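4. Applying for the entrance exam through the Merero portal

This section covers the online application for the Rident Diploma Entrance Exam. Read it through once before you start. The form times out if left idle, and anything not saved is lost.

You will need a working email address, a mobile number, your school leaving certificate and a scanned signature.

4.1 Creating your account

1. Go to the Merero home page and choose New Applicant.
2. Enter your name exactly as it is printed on your certificate. Do not shorten middle names.
3. Enter your email address twice. The second box does not accept pasted text.
4. Open the message from Merero and follow the link inside it. Check your junk folder if it has not arrived.
5. Choose a password and write down your applicant number.

Note: One account per person. If you applied in an earlier year, use your old number and choose Renew on the sign-in page.
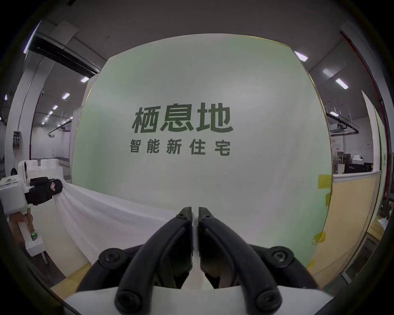 4.2 Filling in the form

1. Sign in and choose Diploma Entry from the list on the left.
2. Pick your course group. You may choose 2 groups, but both papers must be sat at the same centre.
3. Pick an exam centre. Güneş Hall and the Gillurik campus are both open for this round.
4. Upload your certificate as a PDF, then your signature as a JPEG. Each file must be smaller than 200 KB.
5. Press Save Draft at the foot of every page.

Caution: Changing your course group after step 4 clears the uploads and you will have to add them again.

4.3 Paying the fee

1. Choose Pay Now. The fee is 428 for one course group, and late applications carry a surcharge that is shown before you confirm.
2. Pay by card or bank transfer. Transfers must quote your applicant number.
3. Wait for the receipt page and save a copy. Do not press Back while the payment is going through.

Note: Applications close on 15 April 2022. A draft that has not been paid for by then is deleted.

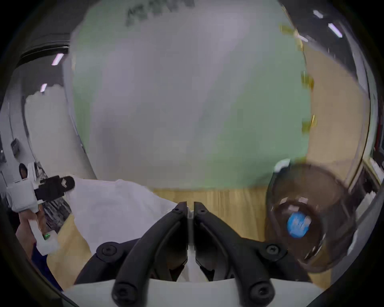

Fig. 4-2. Two-finger gripper, fingertip pads nearly meeting.

4.4 Downloading your admit card

1. Sign in from the first week of June and choose My Documents.
2. Check your name, paper code and centre. If any of them is wrong, write to the exams officer, Eirlys Skyrme, through the Help page - do not make a second application.
3. Print the card on plain A4 paper, single-sided. A card shown on a phone will not be accepted at the door.
4. Sign the card in ink in front of the invigilator.

Caution: Bring photo identification as well as the card. Places are limited to 2,000 across both centres, and a missed sitting cannot be moved to another session.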